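Two-Arm Bench Practice at Mollham

Welcome to the gallery for our bench guide, which we put together in December after a good many cups of tea and a few friendly arguments over the wording. Everyone at Mollham works to the same page now, and visitors from Vevis are very welcome to borrow it! 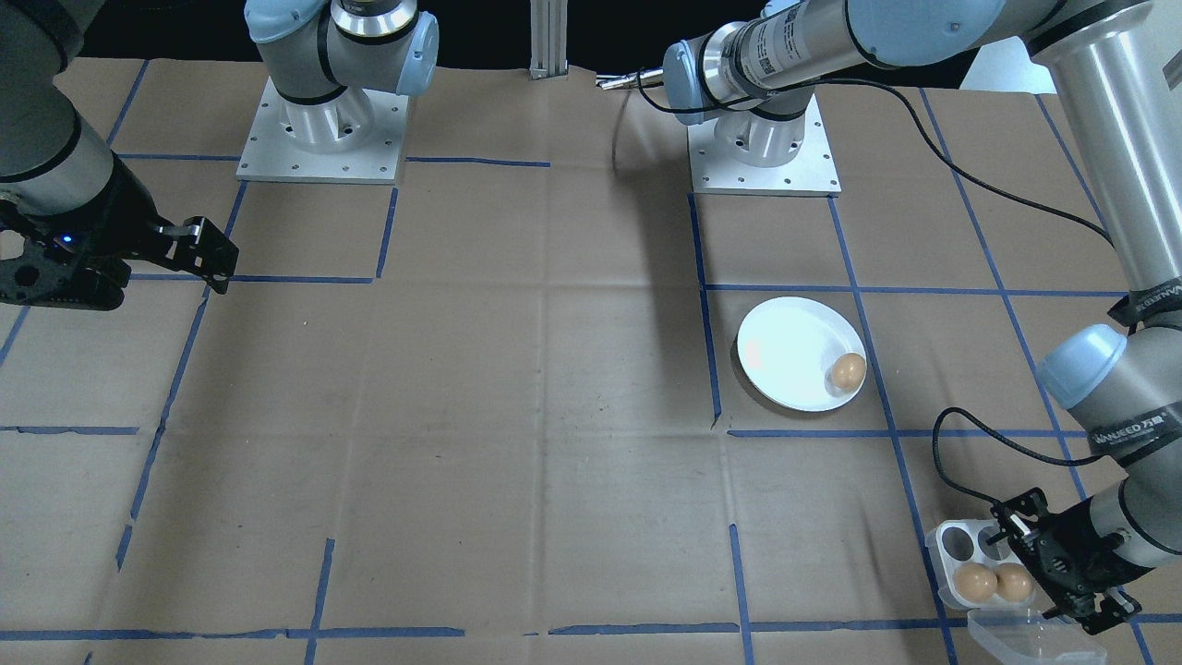
Rule 4 is the one we're fondest of: each arm keeps to its own cells unless the other is parked. Mark the cells in a colour that stands out, as with the blue tape on brown paper, and keep the spare ones clear. 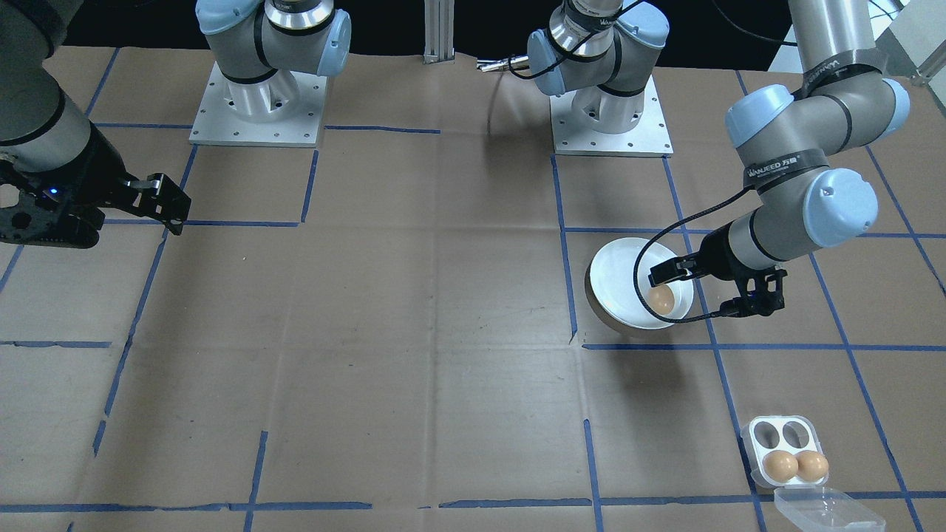

Speed comes next, and we do ask for patience. Stay at 80 millimetres a second or less whenever both arms are live, and write any change in the log before you start (even a little one, please).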